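The case against the eight-hour night

I have been told to sleep more by a radio presenter, two magazines, my dentist and a phone app. None of them asked how I felt. They had a number, and the number was eight, and mine was smaller.

I don't doubt that sleep is good for you. I doubt the industry that has grown up around telling us we are bad at it. My neighbour Jozef Martens bought a Skustley wristband last winter after years of sleeping perfectly well. Within a month he was lying awake worrying about his score. He would come down in the morning feeling fine, look at his wrist, see a 40, and feel dreadful until lunch. When I suggested taking the thing off he looked at me as though I had told him to drive without a seat belt. 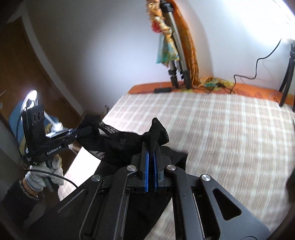 Issue 581

The usual defence is that more information can't hurt. I would like to see that tested. A band on the wrist is guessing from movement and pulse, and then somebody in an office has decided what a good guess looks like. Jozef has no idea how the score is worked out. I wrote to the firm to ask and got a link to a page about its premium plan.

Then there are the things you can buy. Cloutier will sell you a weighted blanket, a pillow spray and a lamp that pretends to be the sun coming up. Stokine does a mattress in 7 layers, and I have yet to find a shop assistant who can tell me what the fourth one is for. I tried it at the showroom in Traltitz, in my coat, with a man standing over me asking if I could feel the difference. It felt like a bed.

My grandmother slept in two goes. She woke at three, made tea, read a few pages of whatever was going, and went back until six. She did this for most of her life and it never crossed her mind that it might be a disorder. Today she would be given a leaflet - and probably a subscription. 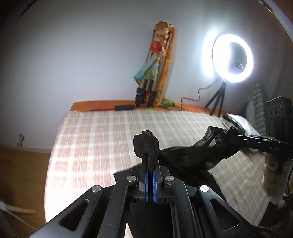

A bed against a plain wall.

Some people do have real trouble sleeping, and they deserve a proper doctor and a bit of patience. They are badly served by all this too. It can't help, on your third bad night, to be told by a cheerful podcast that you are shortening your life and should try magnesium.

What I would like is a modest bit of doubt. If you are tired, go to bed earlier and see. If you aren't tired, I can't see what the problem is, whatever the wristband says. I went to bed at one last night with a library book and got up at seven. By every chart I have been shown I ought to be in a poor way, and I have just dug over half the garden.

Comments (3)

Anas Cherkaoui: Half agree. My tracker was what made me cut out the late coffee, and I do feel better for it. Could have worked that out without paying, I suppose.

nightshift_pam: Try doing this on rotating shifts and then tell me it's all made up.

Tess: My gran did the tea at three as well!! Always thought it was just her.

Recent opinion
Who asked for a talking fridge?
The trouble with free parking
In praise of the short holiday

Last updated: July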